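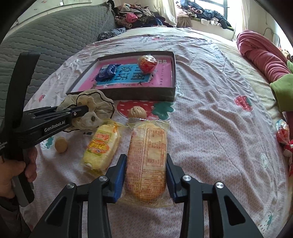
On the subject of shelf life, which Huệ raised and then wandered off from, I've finally gone through what's left of the Hurton parcel, and I have opinions. I spread things out on the spare bed, the kitchen table being under a jigsaw until further notice. The long golden loaf in the clear wrapper is the one I'd like us to order again. It went seam side up on the strawberry sheet next to the little yellow cake, and between them they have more print on the packaging than my last tenancy agreement. Some of it in Chinese in the loaf's case, so if anyone can read a best-before out of that lot, speak now. I'd hate to be the one who poisons the Plelari walkers.

The walnuts are another matter. There's one above the loaf in the picture, sitting on a printed strawberry as if it had paid for the seat. Fine walnut, no complaints, but we ordered 1000 g of them and I own one nutcracker, which pinches.

Huệ Lâm wrote on Aug 13, 2020:

> I think the breads should be eaten first and the nuts
> kept back, as nuts last for ever. My mother had a bag
> from May of some other year and it was fine. Can someone
> check the cakes aren't squashed? Koretti packed the last
> box and everything at the bottom came out flat.
> Also we still owe Dimitrov for postage. 310 or 904, I
> have both written down and neither makes sense.

Breads first, agreed. I'd put the cakes level with them, on the grounds that I want one. As for Koretti, I've said before that heavy things go at the bottom, and was told I was being difficult.

The postage is 310. The 904 is the number of the bus to Dimitrov's, Huệ, I was standing next to you when you wrote it down.

If you want walnuts, bring a bag. Bring two. The sheet needs to go back on my niece's bed before she visits, so I'd be grateful if it happened soon.

M.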